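Osgate Furniture Plant to Close in October, 292 Jobs Affected

Clinora will shut its case goods plant in Osgate in October and move the remaining production lines to its Pasaribu site, the company told employees at a shift meeting at 6 a.m. The closure affects 292 hourly and salaried positions.

The plant makes bedroom and office furniture under contract for regional retailers. Its largest customer, the Skakwood chain, closed 3 of its stores in the county last winter and did not renew its supply agreement in the spring. Clinora said in a written statement that the lost volume left the finishing line running below the level needed to cover fixed costs.

"We looked at a single-shift schedule and at leasing out the north building," said Yung-ching Fung, the company's director of operations. "Neither option covered the cost of the boiler replacement and the dust collection work that has to be done by the end of next year."

Production will wind down in stages. The rough mill stops first, followed by machining, assembly and finishing. Shipping and receiving will stay open until finished inventory has cleared the warehouse. Up to 80 employees will be offered transfers to Pasaribu, with priority set by seniority within each job classification. Workers who decline a transfer remain eligible for severance.

Severance is set at one week of pay for each full year of service. Health coverage continues for 30 days after the last day worked. Accrued vacation will be paid out in the final check.

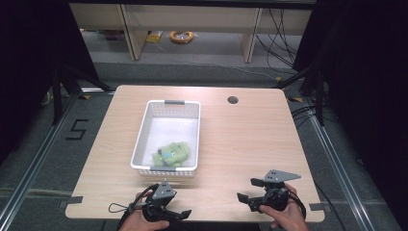
A plush toy in a white basket on a light wooden tabletop.

Mervyn Treloar, who represents hourly workers in the finishing department, said the transfer offer leaves several questions open. The pay scale at Pasaribu is lower for three of the five finishing grades, and the company has not said whether transferred workers would keep their current rate.

"We have asked for the rate tables in writing – the ones in the packet are last year's," Treloar said.

The county is also reviewing the tax abatement granted when the north building was added. The agreement ties the reduced assessment to a minimum headcount, measured at the end of each calendar quarter. Nayeli Espinoza, the county's economic development manager, said a shortfall would end the abatement from the following quarter but would not require repayment of earlier years.

Retailers near the plant expect some loss of trade. Chih-ming Lai, owner of a hardware and lunch counter business across the road, said the morning shift change accounts for most of his weekday counter sales. He plans to cut opening hours after the rough mill stops and has put off replacing a walk-in cooler.

Clinora owns both buildings and the rail spur. Yi-chun Cheung, the broker handling the property, said it will be listed as a single parcel, with machinery sold separately at auction. No asking price has been set.

An information session on unemployment claims and retraining grants will be held Saturday at 10 a.m. in the Osgate library. Employees should bring a recent pay stub and photo identification.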